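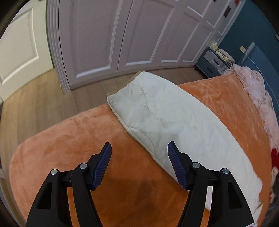
*The orange blanket, on the bed as usual*

**gustgate_mebrat**, 14/05/2020
Washed my fleecy blankets at 30 with no softener and they've come up gorgeous!! Half the usual powder, short spin, straight on the line. Try it!

**Zinash_A**
No softener, yes. Line, no! Mine goes stiff as a board. Low tumble for me, every time.

**tekle_w**
> Low tumble

Melted the pile on one doing that. Never again.

**Zinash_A**
Then it wasn't low, Tekle :)

**gustgate_mebrat**
Give it a good shake halfway through and brush it with a soft brush. Lovely!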